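Everyone keeps sending me the new Grulleter EP, and the press blurb calls it "handmade." I've played it 5 or 6 times since February and I don't buy it.

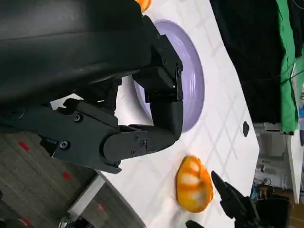
Track one has a drum loop so stiff it could have been bolted down. Latifa Nasr sings well over it, I'll give her that. But the beat has all the warmth of that matte-black shell and its hex screws, and no amount of tape hiss hides it.
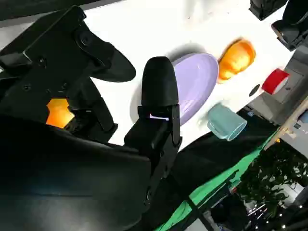
The ballad, "Voltley," is better, mostly for Lutz Kohlhase on bass. Then the strings come in and squeeze every line. I kept thinking of two black fingers, one with a curved pad at the tip, and a singer stuck in between. Emiko Kuroda says it grows on you by the tenth listen. Maybe. I paid for the vinyl, number 177 of 200, and it's going back on the shelf.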